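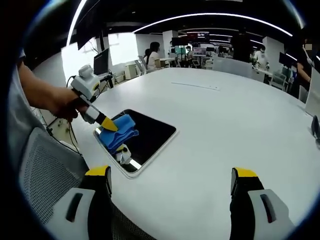 A cleaning cloth is a piece of fabric kept for wiping, drying or polishing, and I've been keeping this page on my household wiki for long enough that it has swollen well past what anybody needs. The word covers everything from a posh glass cloth to half an old vest. Blue is the colour I associate with them most, a proper strong medium blue like the folded one resting on the corner of the black tray, where you can see how the layers go darker in the creases. A white table is a good place to use a cloth like that, by the way, as you'll never lose it! Most of what follows is about cloths for tables and trays, with a bit on floors near the end (I don't do many floors).

Names

In our house it was always a duster if it was dry and a dishcloth if it wasn't, and a towel was for people. My friend Dwight Landry calls the whole lot rags, even brand new ones with the label still on. Other names I've collected are wiper, swab, clout, tea towel, glass cloth and floorcloth. A tea towel is really for drying crockery, but so many of them end up on worktops that I've given up policing it and just list it with the rest.

Size and weight

Small cloths are usually square, bigger ones tend to be oblong, and once you get to hand towel size you're folding whether you like it or not. I'm fond of the in-between ones. A cloth you can fold in half and then in half again gives you a nice thick pad and eight faces to use before it needs washing, counting both sides as you refold it. I was taught that by Zakhar Semeniuk, who cleaned canteens for years before he took over the shop two doors down from me, and he can go through all eight without looking.

Weight is given in grams per square metre. The thinnest dusters I own are 100, and they're lovely on picture frames and hopeless on soup. The thickest thing in the cupboard is a bath sheet I cut up one March when I was annoyed with it, and I've no idea what that weighs, but it takes two days to dry on the airer.

Fabrics

Cotton is the old standby. It drinks up water once it's been through the wash a few times and it puts up with very hot water, though it does leave fluff on anything dark and shiny. Terry cotton, with the little loops, picks up crumbs well and then holds on to them, so you have to shake it outside.

Linen is the one for glasses. It's stiff as a board when new and I nearly threw mine out! Keep going with it.

Microfibre is made of very fine man-made threads, usually polyester with some polyamide, and it's what I reach for on glossy things. It hates fabric softener (the fibres get coated and it just pushes the water about), and it hates a hot tumble dryer too. Wash it away from your fluffy towels or it will collect every bit of lint in the drum.

Then there are the sponge cloths, the ones that dry out like a cracker. I like them by the sink. Neltetti do a yellow pack that I bought for ages, until the corner shop stopped stocking it, and the Prallow ones I've had since are a touch thinner but wring out better.

Folding and holding

You get more out of a folded cloth than a scrunched one. Lay it flat, fold it over, fold it again the other way, and put your whole hand on it with the fingers together. A crumpled cloth only touches in a few places and leaves you with those wiggly dry bits in the middle. I do scrunch for corners, mind you, and for the inside of a jug.

For storing them I used to roll, after seeing it in a magazine, and went back to folding inside a month. Rolled ones fall over. Folded ones stack, and if you put the fold facing outwards you can pull one out without bringing its neighbours along.

Using one on a table

Crumbs first, dry, towards yourself and into your other hand. After that a damp pass, starting at the far side. On a table with rounded corners I go round the rim before I do the middle, as the rim is where sticky fingers have been, and I finish with long overlapping strokes. Seams and joins in the top want a fingertip pushed into the cloth and run along them slowly, a couple of times if there's been jam.

Water should be warm with a very small squirt of washing-up liquid. The dispenser bottle I use is a Tzanetos, 960 ml, and it lasts me from one school holiday to the next. Too much soap dries in smears and then you're doing it all again.

Trays

Black trays are the devil to get clean. Every streak shows, especially on a glossy one near a window or under a bright strip light, and I've polished one of mine until my wrist ached and still found a thumbprint. What works for me is two cloths, one damp and one bone dry, with the second following straight behind the first. If the tray has a raised lip, run a folded edge of the cloth along the inside before you do the flat part. Lift a loose tray and wipe underneath as well. Zakhar would send me back to do it.

Washing

Cottons and linens I wash at 60 degrees, with towels, and hang outdoors if the weather's even slightly willing. Anything that's been near raw meat goes straight in the machine and doesn't get put back on the tap, ever. Strong colours go in on their own the first few times. I have a whole set of pillowcases in a very faint blue that were white when I bought them.

Dwight boils his in a pan on the hob, the way his gran did. The smell is something else.

How long they last

The Fondora packet in my drawer says 3000 wipes, and I'd love to meet the person who kept the tally. Mine get demoted by stages: table, then worktop, then bathroom, then bike chain. A corner snipped off means the cloth has gone down to bathroom and mustn't come back up. I emptied the cupboard out for the sake of this page and there were 44 in there, a good few with holes big enough to put a hand through.

Floors

Use an old one. Wring it out more than you think, work backwards towards the door, and don't leave it in the bucket overnight.

See also: Airers; Tea towels; Drawer liners; Getting candle wax out of things.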